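The Ponside Datum

The benchmark at Ponside was a brass bolt set into the third step of the old customs house. Its published height was 4.112 meters above mean sea level. Catarina Torres had been sent to confirm this, and by the second morning she had a figure that was nine millimeters lower.

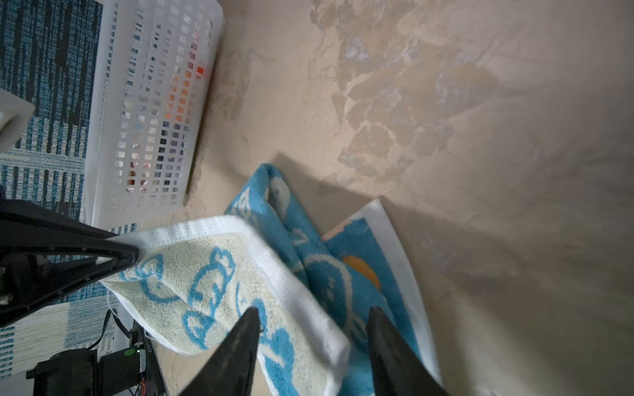
Nine millimeters is a large number in first-order leveling. Over the line she had run, from the rock mark at Sislow to the harbor, the allowable misclosure was less than half of that. She had run the line in both directions, in overcast conditions, with sight lengths kept under forty meters and the backsights and foresights balanced to within one. The forward and return runs agreed with each other. They did not agree with the book.

She checked the staffs first. Both had been calibrated in March and the certificates were in the lid of the case. She checked the collimation of the level on the flat part of the quay and found it within tolerance. She checked her arithmetic, then entered the readings again from the beginning with the screen covered, so that she would not be steered by the earlier total. The result was the same.

The book had been kept by Custódio Falcão. He had leveled Ponside every year for most of his working life, and his height for the bolt had not changed by more than a few tenths of a millimeter in all that time. The office considered this a fine record. It was the reason Ponside was used as the reference for the tide gauge, and the reason the gauge at Ponside was used to correct the one at Skamitar, across the channel.

He lived in the street behind the customs house. She went to see him in the afternoon, carrying the field sheets in a plastic sleeve.

He read them at the kitchen table without his glasses, holding the paper away from him.

"You used the mark at Sislow," he said.

"It's the nearest one on bedrock."

"What staff constant?"

She told him. He nodded and turned the sheet over. He read the temperatures, which most people skipped.

"Your readings are good," he said.

"Then there's a problem with the bolt."

"There is no problem with the bolt. The bolt is where it is."

She waited. He squared the sheets against the edge of the table and put them back into the sleeve.

"The customs house stands on fill," he said. "They extended the quay before my father was born and they used whatever the ships brought in as ballast. It settles. It settles very evenly, so there are no cracks. In my first year I found it two tenths low and wrote down two tenths. The next year it was four."

"And then?"

"Then the port authority asked whether the building was sinking. They had a firm, Siriwardena, that wanted to put up a cold store, and the firm had an opinion about the ground. There were 48 people employed in that building. If the bolt moved, the building closed."

"So you held it fixed."

"I distributed the error," he said. "Along the line. A little at each turning point. It is a normal procedure."

It was a normal procedure for random error. It was not a normal procedure for a building. She did not say so. He had taught the course in which she had learned the difference.

"The tide gauge is referred to that bolt," she said.

"Yes."

"Every published sea level for this coast is wrong by the amount of the settlement."

"It is wrong by a known amount." He got up, opened the drawer under the bread board, and took out a school exercise book with a gray cover. Inside was one line per year, in pencil: the date, the observed height, the height as published, and the difference. The ink stamp of the office was on the first page. He had evidently brought the book home and never taken it back.

The last entry was dated 30th September, the month he retired. The difference was 8.1 millimeters. She worked out the rate and carried it forward to the present. It came to 8.9. Her own figure was 9.0, with a standard error larger than the gap between them.

"You didn't apply a temperature correction in the early years," she said.

"We had no thermometer."

She photographed the pages in order, 80 exposures including the blank ones at the back, for completeness. He held the book flat for her with two fingers.

"What will you write?" he asked.

"The observed height."

"And for the cause?"

She thought about the form. The box for the cause was four centimeters wide. It had been designed for words such as "frost" or "vehicle impact."

"Settlement," she said. "See attached."

He considered that and appeared to find it adequate. He asked whether she meant to run the line again before she left, and she said she would need a third set if the height was going to be revised. The forecast was for cloud until noon.

"You'll want someone on the second staff," he said. "The boy they gave you leans it."

In the morning he was on the third step before she had the tripod up. He had put on a clean shirt. He set the foot of the staff on the bolt, watched the bubble until it stopped, and called out that he was ready. She read 1.3274 and wrote it down.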